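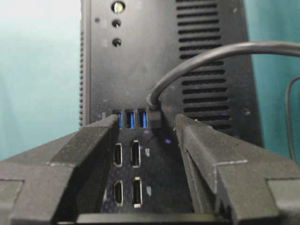
Rückseiten, von denen man sonst nichts sieht

Jeder Rechner hat eine Schauseite, und jeder Rechner hat die andere. Um die andere geht es in dieser Galerie. Im März habe ich beschlossen, den kleinen schwarzen Kasten endlich ordentlich zu verkabeln, nachdem er 2 Jahre hinter dem Regal verbracht hatte, in Gesellschaft einer Steckdosenleiste und eines Hausschlüssels, den ich längst nachgemacht hatte. Die Bilder lassen sich einzeln anklicken, größer werden sie davon nur unwesentlich.

Auf der Seite liegend

Blaue USB-Buchsen im Stapel, daneben DisplayPort, HDMI und Netzwerk, links davon der runde weiße Einschaltknopf. Das schwarze Kabel liegt zusammengerollt auf dem Tisch und gibt sich unbeteiligt.

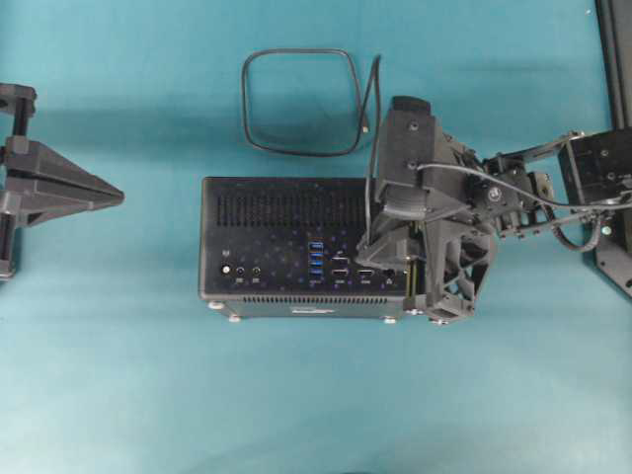
Duarte Figueiredo schreibt dazu, er habe seine Anschlüsse vor Jahren mit Nagellack markiert, Rot für den Monitor, Grün für die Tastatur, und stecke seitdem nie mehr falsch. Nur wenn der Lack abblättert, rate er wieder wie alle anderen. Danke dafür. Im Haus gibt es leider bloß Perlmutt.

Unten ist auch eine Seite

Die Unterseite: Typenschild, Lüftungsgitter und viel Mattschwarz. Wer den Kasten aufrecht hinstellt, sollte die Schlitze frei lassen – bei mir hieß das, einen Stapel alter Kataloge umzusiedeln. Sie wohnen jetzt im Flur und stören dort.
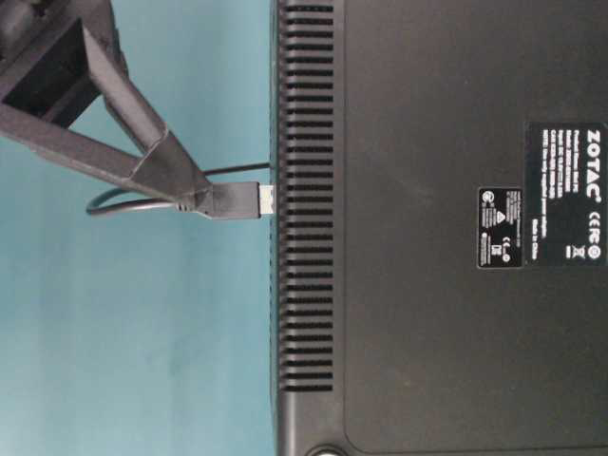
ZOTAC von unten, Stecker am Gehäuserand.

Hochkant, mit Kabel

Beschriftet ist das Ganze durchaus, »USB« hier, »DP« dort, nur steht die Schrift quer, sobald der Rechner es nicht tut. Ich habe mir dabei den Nacken verrenkt und etwa 30 Minuten lang behauptet, das sei Absicht. Der goldfarbene Anschluss mit Gewinde ist für eine Antenne. Wo meine liegt, weiß vermutlich das Regal.

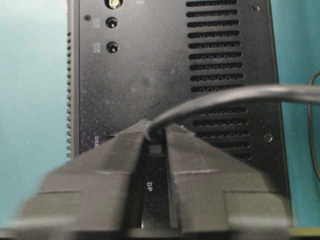 Weitere Galerien

Schublade mit 50 Netzteilen, unsortiert
Der Drucker und seine Fächer
Kabelkanal im Flur, erster Versuch

Zuletzt ergänzt: 13. Juni 2023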